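Second progress report: comparing robot hands for small-part assembly
Prepared by Kaja Rebane, with test notes from Setareh Hassanpour
Jun 16, 2018

Since the last report we have moved from planning to daily bench work, and I am very pleased with how it is going. Both hand types have been fitted to the arms and run, the task board is finished, and we have a first set of results that already tells us things we did not know when we wrote the proposal. There are also a couple of problems and one change of plan, which I have set out further down.

As a reminder of the question you are funding: can a pair of general-purpose five-fingered hands do the sort of light assembly that is normally given to simple two-jaw grippers, and if so, what do we lose in speed and reliability? We are comparing the Sinura hand, which has jointed fingers, with the Livex gripper, which has two flat padded jaws. Both go on the same pair of arms and are driven through the same Jerko controller, so whatever differences we see should come from the hands and the way we program them.

What has been done

The arms are mounted, calibrated and talking to each other properly. This took longer than I had allowed for. The two arms came with slightly different firmware and for the first week one of them lagged behind the other on any move that was meant to be mirrored. Setareh traced it to a timing setting in the controller, wrote to the supplier, and had a fix back within days. Mirrored moves are now smooth and really rather lovely to watch.

The head camera is in its final position. We tried it higher at first, looking almost straight down, but the hands hid the pegs at the very moment we needed to see them. Lowering it and tilting it forward gave a much better view of the fingertips. We also hung black cloth behind the bench, and the vision software stopped picking up stray edges from the shelving. It was the cheapest improvement of the whole project!

The task board is the part I am proudest of. The first version was bought in and had holes on one side only, so it gave a two-armed robot very little reason to use both arms. Ours has work on both sides, with pegs of several sizes, a large disc to grip and turn, and slots and round openings of different shapes. We printed the parts to be handled in blue so that the camera can separate them from the white board easily, and so far that has worked well. 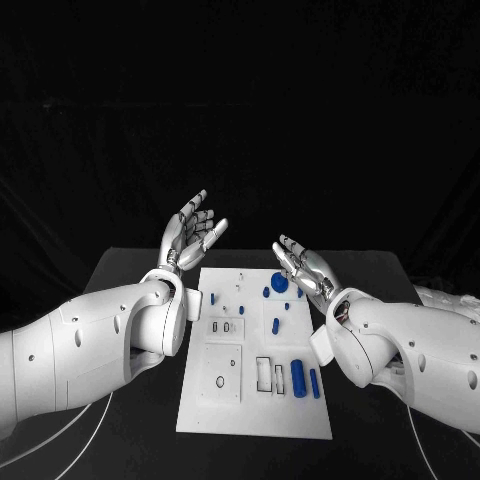

The two hands open over the task board, with the large disc towards the back.

Each run begins from an open-handed pose with both palms facing in over the far end of the board. We settled on this after trying a pose with the hands resting on the table, which cost time at the start of every run and twice ended with a thumb caught under the board. From the open pose the robot can reach the disc and the rear pegs quickly, and the camera gets a clear look at nearly everything before the fingers move in.

First results

We have completed 585 grasp attempts across the two hand types. I want to be careful with these, as the tasks are not yet evenly shared out between the hands, and I would ask you not to quote the early figures outside the programme. The general picture is clear enough to describe in words, though.

On plain upright pegs the Livex gripper wins. It closes, it holds, it lifts, and there is very little to go wrong. The Sinura hand can do the same job but takes longer to decide where to put its fingers, and on the smallest peg it sometimes nudges the piece over before it has a hold of it.

On the disc the result is the other way round, and by a wider margin than I expected. The two-jaw gripper can hold the disc by its rim but has to let go and take a new grip to keep turning it. The jointed fingers wrap round it and can shift their hold as they go. Setareh got a full turn out of the left hand on her second afternoon of trying, and I may have shouted loud enough to be heard in the office next door.

Slots are still undecided. Both hands manage the wide ones. With the narrow one, everything depends on how straight the piece is held, and small errors in the wrist angle matter more than which hand is fitted. We have started logging the wrist angle separately so that we can take it out of the comparison.

Handing a piece from one hand to the other is the newest test. We have only 32 attempts so far, all with the Sinura pair. The thumbs get in each other's way if both hands come in level, so we now bring the receiving hand in a little lower. It is early days, but I think this will turn out to be the most interesting part of the final report.

Problems and delays

Finger joints. One joint on the right Sinura hand became stiff after a long session and had to be replaced. The supplier sent the part free of charge. We have since put a rest period into the schedule and have had no repeat. I would still like to keep a spare set on the shelf, and there is room for it in the consumables line.

Cables. The thin cables on the bench moved about during long sweeps and once pulled a connector loose. Setareh has rerouted them with more slack. We check them at the start of each session now, and it is on the printed list by the controller.

Lighting. Afternoon sun from the side window was upsetting the colour detection. We have put up a blind. Runs made in strong sun have been marked in the log and left out of the results.

Change of plan

The proposal included a third gripper, the Mutiso suction unit. I would like to drop it from this phase. Most of our pieces are narrow or round-topped and give a suction cup almost nothing to hold, so the results would say more about our choice of pieces than about the gripper. I suggest using the freed time to double the hand-to-hand tests, where we have found far more to learn. The loan unit has not been unpacked and can go back at no cost. Please let me know whether you are happy with this, or whether you need a formal variation request.

Next steps

Our next target is 200 hand-to-hand attempts, split evenly between pegs and the larger cylinders. After that we will refit the Livex grippers and repeat the disc and slot tasks with the new wrist logging, so that both hand types are judged on the same footing. Swapping the hands over takes most of a morning, including calibration, so we plan to do it only once more in this phase.

Setareh is also tidying the control scripts so that they can be shared with the other groups in the programme. She has written up the start pose, the camera position and the board drawings, and would be glad of comments from anyone who has tried similar work. The drawings are ready to send now.

Spending is in line with the budget. The one item over its estimate is printing material, as we made 2 full versions of the board before we were content with the fit of the slots. The overspend is covered by the saving on the backdrop and mounts.

You asked last time whether a visit would be useful. It certainly would, and the best moment would be once the hand-to-hand tests are well under way and before the grippers are changed over. We can show the peg, disc and handover tasks in a single sitting, and you would be very welcome to choose the order. I will send possible dates when the arms have had their service check.

Kaja Rebane
Project lead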